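Urance opens second kitchenware sorting room at Ruklow

26 April 2024

Urance has brought a second sorting room into use at its Ruklow site, doubling the bench space given over to mixed drinkware and cans. The room covers the last stage before storage, in which cups, tumblers and drinks cans are set out on a plain table, grouped by type and moved to their racks.

The firm said the first room had reached its limit last November, when 3577 items passed through in the month. The new one is fitted with white-topped tables set close to a pale wall. Light surfaces were chosen so that coloured items stand out clearly and marks on the table top are easy to find during cleaning.

Cups are placed upright towards the back of the table, leaving the front clear for handling. Small coloured markers on the surface are used for reference when the layout is reset between batches. Red and blue markers are both used.
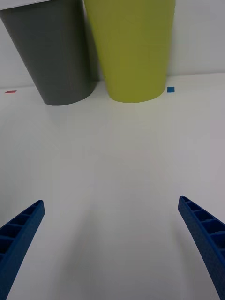 Grey and yellow-green cups at the back of a table in the new room at Ruklow.

Colour is the main means of grouping. Grey and yellow-green were taken as the first two cup colours under the site's stock list, which now runs to 363 lines. Further colours will be added as racks become available. Cups of the same size but different colour are stored apart, and the labels on the racks match the list.

Cans follow a separate rule. They are handled one at a time and may be brought to the table on their side, but must be stood upright before they are counted as sorted. Slim cans go to a narrower rack than the standard size, with a raised lip at the front of each shelf. 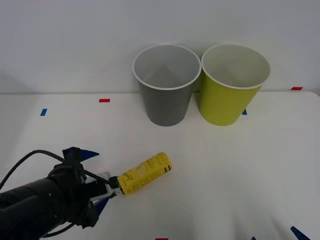

Paper cups are kept in the same area as the cans but are not stacked until the end of a batch. Stacking them earlier was tried in the first room and led to rims being bent when the cups were separated again.

The racking was supplied by Betancur and the stock list is kept in Studum, which the site already used for its store. Each rack holds eight shelves. Total storage in the new room is given as 1524 items, excluding the overflow shelves by the door.

The first room remains in use for plates and bowls. Urance said opening hours at Ruklow are unchanged and that deliveries should continue to use the side entrance.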